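Chapter 6
Layered Foods: Order, Thickness, and Holding

6.1 Scope of the chapter

Chapter 5 dealt with portioning single items: a ladle of soup, a scoop of rice, a slice of cake. A layered food is harder to control. A hamburger, a club sandwich, and a filled roll are each made of parts that differ in weight, moisture, and stiffness, and the finished item behaves according to the order in which those parts are stacked.

The chapter covers three topics. Sections 6.2 to 6.4 treat the parts one at a time. Sections 6.5 and 6.6 treat the stack. Section 6.7 gives the assembly exercise used in the training kitchen at Noltdale, with the scoring sheet by Pauline Mapplebeck and Dinesh Rathnayake. Students who have not completed the knife and board work in Chapter 3 should do so before attempting 6.7.

6.2 Parts and terms

The bottom half of a bun is called the heel and the top half is called the crown. The cut face of each half is the crumb side. The outer surface is the crust. A patty is described by its diameter, its thickness, and its edge, which may be straight or rounded. Leaf items are described by area and by stiffness. These terms are used without further explanation in the rest of the book.

Parts are laid out separately before assembly. When each part can be seen from the side, differences in thickness and edge shape are easier to judge than when the parts lie flat.

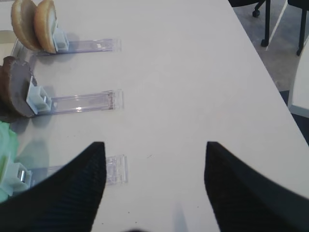
Figure 6.1 Bun halves and patty held on edge in clear holders on a white tabletop.

Compare the crust of the bun with its paler cut face. The crust resists moisture for longer than the crumb does, so any wet part placed against the crumb must be separated from it by a barrier. The usual barriers are fat (butter, mayonnaise) and leaf. Toasting the crumb side also slows soaking, but the effect is short. In the Kulton trials described in 6.5, toasted heels and plain heels could no longer be told apart after 33 minutes in a closed box.

6.3 Diameter and overhang

Overhang is the distance by which one part extends past the part below it. A cooked patty is smaller than the raw patty from which it was made, and the bun must be chosen to fit the cooked size. Shafiq Pathirana measured 1143 assembled hamburgers at the Kulton canteen and recorded the overhang on each at its widest point. In 108 of them the patty was off center far enough to show past the heel on one side only. Most of these had been built by placing the patty last, after the leaf and the sauce.

Two working rules follow.

Rule 1. Set the heel first and center the patty on it before adding any part that can slide.

Rule 2. Place leaf items with the curved side down, so that the edges lift away from the sauce.

Rule 2 does not apply to shredded leaf, for which see 6.4.

Before reading on, measure the diameter and thickness of one bun and one cooked patty from your own kitchen. Enter the values in the first two columns of Table 6.1. The third column is completed in 6.5.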